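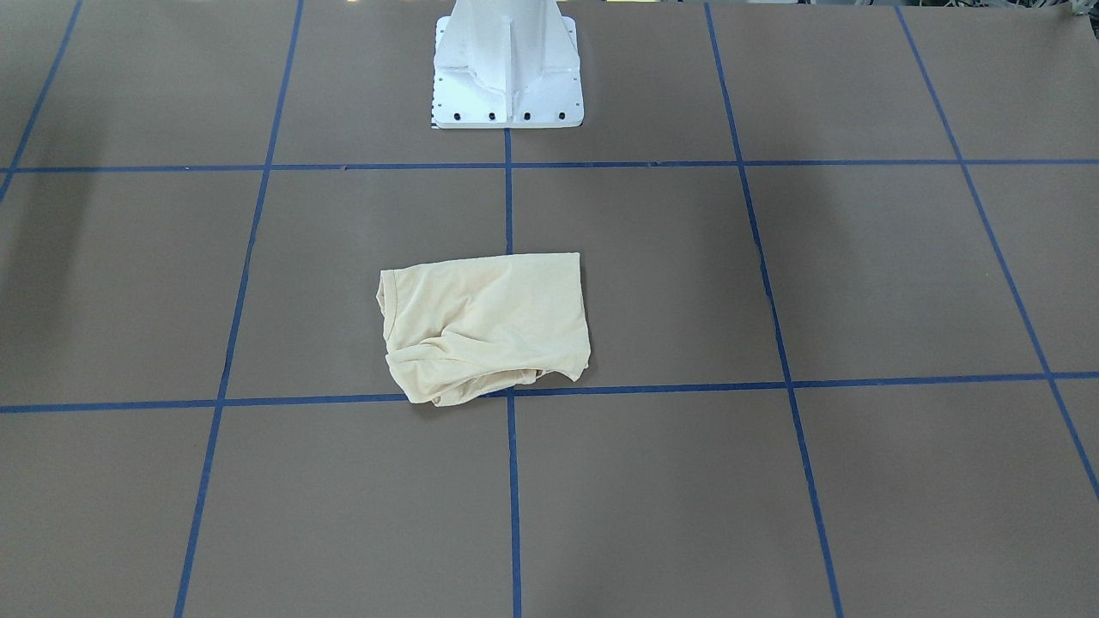 Figure 1. Yellow T-shirt, bunched, on the taped grid.

3. Method

The project compared two folding orders for long-sleeve shirts: sleeves first (Order A) and body first (Order B). The measure was the width of the finished bundle against the Kaditen shelf insert, which has a clear opening of 70 cm for three stacks. Each trial began with the shirt bunched on the paper. The tape lines served as a reference for squaring the hem -- they were not used to measure the bundle. A total of 54 trials were kept. One more, number 55, was dropped after the wrong order was written on the sheet.

Chun-hung Tseng wrote the trial sheets in October and checked the widths with a steel ruler. Shirts were washed once in Gokero powder before the first trial and were not ironed.

3.1 Sleeve placement

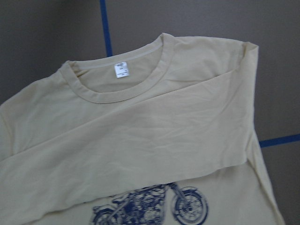 Order A depends mostly on the angle of the first sleeve. If the sleeve goes straight across the chest, the cuff has to be turned back a second time and the stack gets thicker on one side. A diagonal placement, as on the yellow shirt with its sleeve running up across the chest and ending near the opposite shoulder, keeps the collar clear. The small white label inside the neckline was then used as the check for front and back before the next fold. Creases in the chest were left alone unless they crossed the fold line.

3.2 Limits

Only thin shirts were tested. The Riladier sweatshirts listed in the proposal were left out -- their cuffs were too stiff for Order B.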